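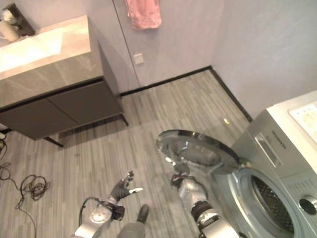
Eshun

Budgeting for a two-armed robot: questions we get from buyers
Last updated January 18, 2018

These answers are for housing providers, care homes and small laundries in the Tadville and Lidthorpe area that are thinking about a two-armed robot for household work. They cover planning and money. For technical questions, write to the Anidow support desk.

What should I budget for besides the robot?

Plan for four lines: the robot itself, the hands, site work, and staff time. Buyers usually have the first one right and leave the others blank. Hands are often quoted apart from the arms, and they wear out sooner. Ask for a price on a spare pair before you sign, and ask how long delivery takes.

Do both hands have to be the same?

No. Many buyers order two different ones. A plain gripper with metal fingertips costs less and is easier to repair. It is enough for moving the glass door on a front-loading washer, where one fingertip against the lower edge of the rim does the work. A multi-fingered hand costs more and is worth having for cloth, small bottles and anything with an awkward shape. If money is tight, buy the gripper first and add the other hand in the next budget year.

How much room does it need?

More than a person does. Measure the floor with the washer door swung fully open, then measure what is left between that door and the nearest cabinet or vanity. Both arms have to fit in that gap with the elbows out. Send us the drawing with the door shown open. We get a lot of drawings with it shut, and we have to send them back.

Small bathrooms with a washer in them can work. Bathrooms with a washer, a vanity and a door that opens inward often don't, unless the door is rehung.

Do I have to replace my washing machine?

Usually not. Front loaders with a round knob and a pull-out detergent drawer are fine to plan around. Top loaders are harder, and we ask for a site visit first. If you are replacing machines anyway, pick one model for the whole building. Each model has to be set up separately, and the hours are billed.

What about cables?

Put them in the site budget. During a trial it is normal to have thin cables running across the floor and a loop over one arm. For daily use you will want floor channels or a wall run, and an electrician should quote for it. One wall outlet in the room is seldom enough. Ask for a second circuit if the washer is already on the first.

Is the floor a problem?

Level plank, vinyl or tile is fine. Thick mats and raised thresholds are not. Pick up scraps, tags and loose packaging before each session – this is a staff task and should be on somebody's list.

How long should a trial last?

We ask for 19 working days at one site. A shorter trial tends to get eaten up by setup. Agree in writing on which tasks count: opening the door, loading, adding detergent, setting the knob, unloading. Opening the door is a good first task to score, as every later one depends on it.

What does a trial cost?

The site fee is $3,821. It covers delivery, setup for one washer model and removal. It does not cover electrical work or repairs to your own appliances. If you go on to buy, the fee comes off the invoice.

Can I lease?

Yes, for 58 months. Hands are not part of the lease and are bought outright. Service visits are included, but travel is charged for sites outside Tadville and Lidthorpe.

When should I order?

Orders placed by the end of December go into the spring build. After that the wait depends on the hands, mainly the multi-fingered ones.

Is there a planning checklist?

Yes, it has 101 lines and comes with the quote pack. Fill in the room measurements and the washer model number first. We can start on a quote with those two and take the rest later.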